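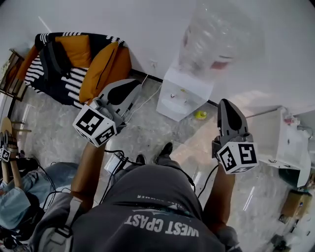

Our September has been all about the tidy-up task, and I'm happy to say we finally got out of the classroom and into a real living room for it. If you remember the spring report, we were stuck picking up foam blocks on a lab bench, and the students were getting pretty tired of foam blocks. Now they're working with an armchair, cushions, plastic boxes and toys on a marble floor, two grippers to a person, and everybody has opinions about it. The white cubes with the black squares on them are the markers we track the grippers with, and I'd say half of our meeting time this fall has gone into arguing about how to mount those cubes. More on that in a minute.

Progress report to the Wouters Fund, Nondberg Robotics Club, September 2023

First, the basics. We have 15 students signed up this semester, mostly returning, with a few brand-new people who had never held a screwdriver before (they have now!). We meet twice a week after classes, and the living room sessions happen on top of that. The project still goes by Skato, the name the students picked last year, and the goal hasn't changed: teach our two-armed robot to put a messy room back in order by learning from people who do it with hand-held grippers.

The goal I gave you in the application was 400 usable recordings by the end of the fall semester. So far we have 57. I know that looks small. We threw out almost everything from our first two sessions, and I'd rather tell you that straight than pad the number. The trouble was the marker cubes. We had them taped on, they shifted a little every time somebody bumped a chair leg, and the tracking went off without anyone noticing until we looked at the data that night. Two of the students redesigned the mount over a weekend and printed new ones, and the sessions since then have been so much better. We also wrote a check routine that the wearers run before each recording. It takes a minute and they complain about it every single time.

Cables are still a headache. The grippers are wired, so you end up with black cables trailing down to the floor, and whoever is working has to shuffle around them with their hands full. We've been winding up the slack between takes, and one of the newer students has started a list of routes through the room that don't end with a cable wrapped around an ankle. I'd love to go wireless someday, but I'm not asking for that in this round.

What's going really well is the students themselves. They've started planning their own tasks instead of waiting for me to hand them out. Cushions have become a favorite, probably on account of how badly they go. A cushion squishes and slides and turns over in the fingers, and you can't fake your way through it like you can with a block. Small toys are hard in a different way, especially on a shiny floor where they skate off when you nudge them. We've decided to keep the bad grabs in a separate folder and go over them together at the next meeting.

On money: we've bought 14 replacement finger pads and one spare cable set from Dranix, and both came in under what I'd budgeted. The printing material is holding up fine. I haven't touched the travel line yet, and I'd like to keep it where it is until we know if we're going to the regional showcase.

For October, the plan is two living room sessions a week, with the new mounts on every gripper, and a first try at training on whatever we've got by then. I expect the robot to be terrible at it. The students have already started a bet on which object it drops first, and I have put my money on the big cushion. You're very welcome to come by and watch, just send me a note a few days ahead so I can get you a visitor pass.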